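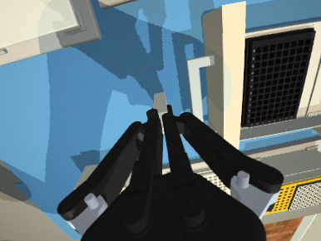 Slide 1: black gripper, blue walls (computer render)

Right, hello everyone, thanks for coming back from the tea break so promptly. I'm going to talk about allotments, or really about waiting lists for allotments, and how we got ours in Gamstead moving again.

(Pause, let the back row sit down.)

When I took over the list it had 3,769 names on it. I printed it out once, which was silly, and it used up all the paper in the house. Plenty of those people had moved away, or got a garden, or forgotten they'd ever asked. So the first job was dull: write to every one of them and ask if they still wanted a plot. We gave them until the end of August to answer.

Slide 2: the letter. Read out the first line only. Mention that the second version was half as long and got far more replies!

Next bit is the plots themselves. Ours were all full size, and a full-size plot is a lot of digging if you've got a job and small children (I gave up on mine twice). So whenever one came free we split it into 3. People could ask for a bigger one later, and a few have.

Slide 3: map of the Plirach Lane site. Point out the water tanks, the shared shed, and the wet corner where only rhubarb seems happy.

Money. Somebody always asks, so do it now. We had 2,000 pounds for paths and fencing and it went on paths. The fence is still held up with string. If I did it again I'd spend it the same way, because people do give up when they can't get a barrow to their own gate.

(Ask: who here has a list longer than two years? Hands up. Chat about it for a bit.)

Slide 4: the rules, old and new. The old ones ran to 6 pages and had a whole paragraph on pigeons. Read the pigeon paragraph if there's time. It goes down well.

Last thing, the Saraç beans. I've brought a bag of seed, they're by the door, please take some. Sow them late, they sulk in cold soil.

Questions, then lunch.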